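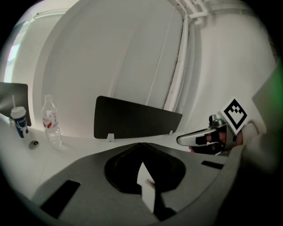

腰又不行了。上周四早上刷牙,弯下去吐口水,起不来。就那么撑着洗手池站了半天,牙膏沫都干在嘴边上。想写这篇很久了,一直拖,今天2025年12月28日星期日,下午没事,坐一会儿站一会儿地写,写到哪算哪。先说桌子。以前我觉得腰疼全怪椅子,后来才想明白桌面的高度占一半。像上面那张白桌面,人把视线放得那么低去看,什么高矮都没概念了,要站起来、手搭上去才知道合不合适。我现在去哪儿都先摸桌子,朋友嫌我烦。

说说怎么坏的。三年前搬家,一个人搬了书,当时没事,第二天也没事,第三天打了个喷嚏,完蛋。躺了一个礼拜。那会儿年轻(也没多年轻),好了就忘了。后来每年冬天来一回,跟走亲戚似的。

拍过片子。医生看了两分钟,说退变,说这个年纪都有,说少坐。我说我工作就是坐着。他说那就多起来。出来以后在走廊里坐下了,因为要等缴费叫号。

然后就是花钱的阶段。人一疼就舍得花钱,这点我认。

椅子:Skoltis的,2701块。别问为什么有个1,反正结帐的时候就是这个数。网上夸腰托夸得天花乱坠,到手坐了两天,腰托顶的位置不对,往下调又顶屁股。调来调去,第三周才找到一个能忍的高度。现在也就是个不错的椅子,没别的。要是重来我会去店里坐够半小时再买。坐五分钟没用,五分钟什么椅子都舒服。

膏药:Doruton,绿盒子。凉的那款还行,热的那款千万别洗完澡马上贴,我贴过一次,在客厅里转圈。治不治病不知道,晚上贴着能睡着,够了。撕的时候疼。

理疗:小区后门那家Usonura,200一次,办卡100一次,要一次交2000。我犹豫了两个礼拜,办了,二十次,到现在还剩七次。前几次是真的松快,走出来感觉长高了。到后面嘛,松快只管一天。不过师傅有句话我记住了,他说你躺在我这儿一个小时,出去坐十个小时,你算算。没法算。

真正有点用的是换了看问题的办法。这个要谢Llinos。Llinos Samuel,以前合租的室友,威尔士人,在厨房干过很多年,切菜的那种干。她来我家吃饭,看我在厨房洗菜,说你的水池太矮了。我说水池哪有太矮,水池就是水池。她让我别动,站那儿,然后拿手比了一下我的手肘和池底的距离,差一大截。她说以前后厨的人,高个子都腰疼,矮个子都肩膀疼,因为台子是一个高度的,人不是。

我当时没当回事。晚上躺下想了想,洗碗、切菜、叠衣服、在床边铺床单、蹲着捡猫砂,全是弯着的。一直怪椅子,椅子冤死了。

于是开始改。

洗碗:水池里倒扣一个盆,盆上面再放一个盆洗。丑,但是腰直了。滑过一次,碎了一个碗,后来在中间垫了块抹布。

切菜:砧板底下垫了一块更厚的旧砧板。高了几公分,差别大得离谱。

叠衣服:不在床上叠了,去餐桌上叠。餐桌上堆的东西要先清掉,所以现在叠衣服的频率降了。

铺床单:跪在床上铺。没有更好的办法,有的话留言告诉我。

猫砂:买了长柄铲。早该买。猫对长柄铲有意见,每次都追着咬。

电脑:屏幕垫高,键盘拉近。键盘拉近这条我以前完全不懂。手一往前伸,肩膀就跟出去,肩膀跟出去了腰就跟出去,等你发现的时候整个人已经趴在桌上了。东西放得远,人就会去够,够一次没事,一整天都在够就有事了。长桌子尤其这样,桌子越大东西摆得越远。
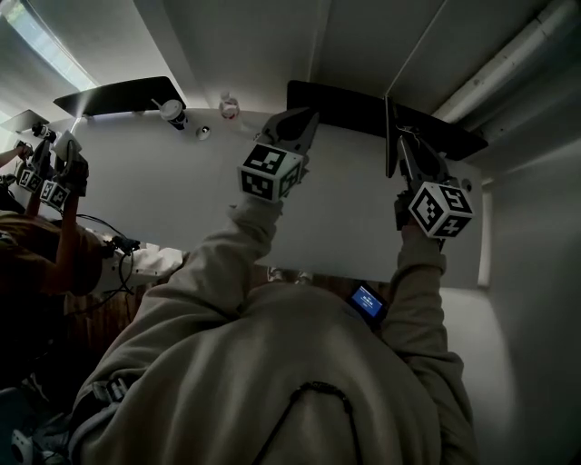

两手往前伸,人就跟着俯下去了。

接着说。东西往身边拢这件事我试了一个月,效果比椅子明显。办法很土:坐直,上臂贴着身体,小臂画一个圈,圈里面放常用的,圈外面放不常用的。水杯我故意放圈外,想喝水得站起来。刚开始会忘记喝水,后面就习惯了。手机也放圈外,放到书架上去了,这个没坚持住,第四天就回来了。

还有一个,站着干活不等于对腰好。我有段时间迷信站着,把纸箱摞在桌上当站立办公桌,站了一上午,下午腰比坐着还酸。后来Llinos说站着也要有个东西垫脚,一只脚踩高一点,过一会儿换另一只。酒吧吧台底下那根横杆就是干这个用的,她说的,我没考证。我现在拿一本厚字典垫着,水池前面放一本。对,厨房里有一本字典。来客人都要问。

运动这块我没什么资格讲。走路,每天走。下楼,绕到Bautista那家面包店门口再回来,经常会顺便买个面包,所以体重没变化。死虫式做过,鸟狗式做过,名字都很难听,做起来像在地上找隐形眼镜。医生让每天做,我做了大概一半的日子吧。做了的那几天确实好一点,不做也没立刻变坏,就是这种不上不下的感觉最容易让人放弃。

最怕的是刚好一点的时候。不疼了,马上去搬花盆。每次都这样。十一月底就是搬那盆龟背竹,其实拖一下就过去了,非要抱起来。抱起来还挺得意。然后就是上周四的洗手池。

顺便记一下这回怎么过来的,给自己下次看:

第一天躺着,侧躺,膝盖中间夹枕头。翻身之前先把肚子收紧,再整个人一起翻,别先扭上半身。穿袜子躺着穿。坐便器起来的时候扶墙。

第二天能走了,走得像企鹅。家里走,走几步歇一下。别老躺着,越躺越僵,我上次躺了一礼拜就是教训。

第三天出门倒了个垃圾。垃圾袋很轻,还是分两趟拿的。楼下大爷看我那个姿势,问我是不是生了。没生。

今天第四天,坐着写了这么多,已经站起来三回了。中间接了个电话,还煮了一锅粥,在加高的水池里洗了米。腰还有点紧,左边,往下一点,摁着酸。

一月份打算换水池下面那个柜子,顺便把台面一起抬高。问了一家,师傅说管子要动,报价还没给我,说过完节再来量。要是太贵就继续用盆。另外谁家有好用的洗衣篮推荐一下,要带腿的,高的,别让我弯腰就行。颜色无所谓。

粥好像扑了,先这样。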